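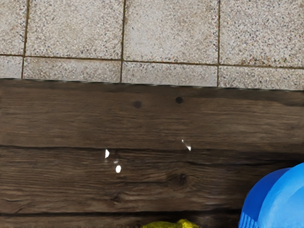

Barua says the open day was worth the drive and that the Pestik picker "did what it was told." Fine, but told by whom, and how often? We went to the same demonstration at Tuvcombe and came home with more questions than the brochure answers.

Pestik tabletop picker, sold by Barnico
Item no. 753
Status: listed, not recommended yet

What the maker claims
Sorts small household items on a bench or table. Trained in simulation on 1,000 tabletops with different surfaces, wood planks and stone tile among them. Picks up hard and soft items without a tool change.

What we got at the open day
A talk, a screen of rendered tabletops, then 20 picks on the real machine. The items had been laid out before we came in and we weren't allowed to move them. I asked for a shiny lid to be turned on its side and was told the schedule was tight. The simulated boards have knots and grain and look nice enough. My own bench has glue on it and a lamp that glares, and I didn't hear a word about either.

They quote 126 picks an hour. Over what shift? With somebody standing by to restart it? The sheet doesn't say.

Before you order
Ask Barnico for a trial on your own table with your own junk. The next open day at Tuvcombe is in July. Bring a few awkward things and see if they let you put them down yourself.

Page last changed March 11, 2018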